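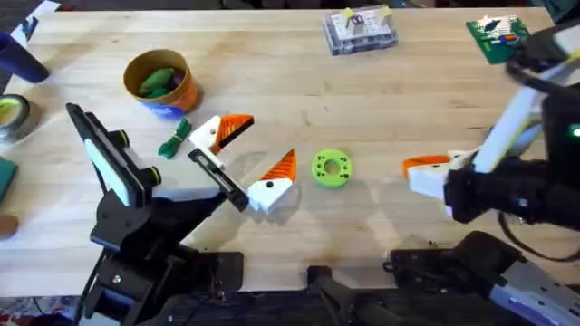
*the three orange and white birds on the bench*

July 13, 2019

Up too early. Heat already bad by breakfast. Wrote the list for the Skorkwood trip on the back of the water bill, then lost the water bill. Found it under the bread. So: tent poles, the good rope, matches, sunscreen, call about the ferry. Called about the ferry. On hold 16 minutes and then cut off. Tried again at lunch, same music, gave up and booked online, paid a 3 dollar fee for the privilege.

Ran at last, first time this week. Slow. Knee ok going up, not ok coming down. Need new shoes before the fall but not paying 100 for them again, the last pair went flat in a season.

The garden is a mess. Beans have taken over the fence and half the neighbor's fence. Tomatoes still green, all of them, not one turning. Read somewhere to cut the water back so I cut the water back, and now the leaves look sad. Watered them tonight. Slugs got the lettuce. Didn't even like that lettuce - still annoyed.

Car: the Nerkley garage wants 2,000 for the whole job, brakes plus the thing underneath I keep forgetting the name of. Said I'd think. Thought about it the whole way home with the windows down and the rattle going. Could do the brakes now and leave the rest til after the trip. Probably will. Don't love it with the hills up there.

Supper was cold noodles and the last of the cucumbers. Too much vinegar. Ate it standing at the sink.

Still reading the Kjærgaard book, the island one. Forty pages of weather so far and I don't mind, it's good before bed. Want to finish it before we go so I don't have to pack it, weighs as much as a brick.

Fiko threw up on the hall rug again. Grass I think. Seems fine now, asleep on my clean shirts. Rug is on the line, hope it dosen't rain.

Tomorrow - poles, bank, library before it closes, ring back the garage. Also stamps. Forgot stamps twice now. Bed, it's past eleven and the fan is makign that noise again.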